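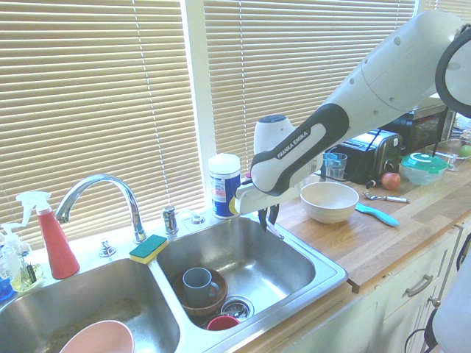

The arm over the double sink in the Tevcombe kitchen.

Good news for everyone who has been following the kitchen robot work at Tevcombe: the equipment plan for the coming year has been agreed, and it's a generous one! The kitchen bench stays, the arm stays with it, and there is finally a proper budget line for all the small things that used to come out of whatever was left over at the end of term.

The plan covers 12 months and puts dishes first. Bowls, mugs, cups and cutlery are what the team wants the arm to get good at, and anyone who has washed up after a big lunch will know how awkward a sink can be - deep sides, shiny metal, things resting inside other things. We think it's a wonderful problem to spend money on.

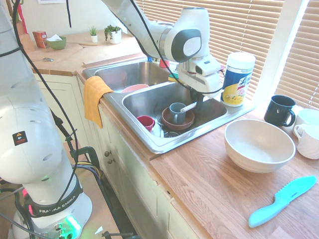 Page last changed: Dec 13, 2020

So what is being bought? The biggest item is a second set of gripper fingers, with spares, which Antunes will supply in two lots. Fingers wear out, and waiting for a new pair cost the project a good part of June. After that comes 3,000 pounds for sensors and cabling (the cable order alone runs to two pages), and a service visit from Tremia, who looked after the last one and know the room well.

Then there is the crockery. The team has asked for 60 extra pieces in mixed shapes and colours, bought from ordinary shops and charity shops so that they match what people really have at home. Plain cups, fluted cups, big bowls, mugs with fat handles, plastic cutlery as well as metal - if you've got a favourite shape that is a nuisance to pick up, do send it in. Storage boxes for the lot come out of the same line.

A second arm was talked over at length and has been put back to the following year. Hellon quoted for one, and the quote was a fair one, but the floor space needs sorting out first and so does the power supply on that side of the building. The money set aside for it will go towards the survey.

Orders open as soon as the codes are live on the finance system. Please use the equipment form for anything over the petty cash limit, and put "kitchen bench" in the subject line so it reaches the right inbox.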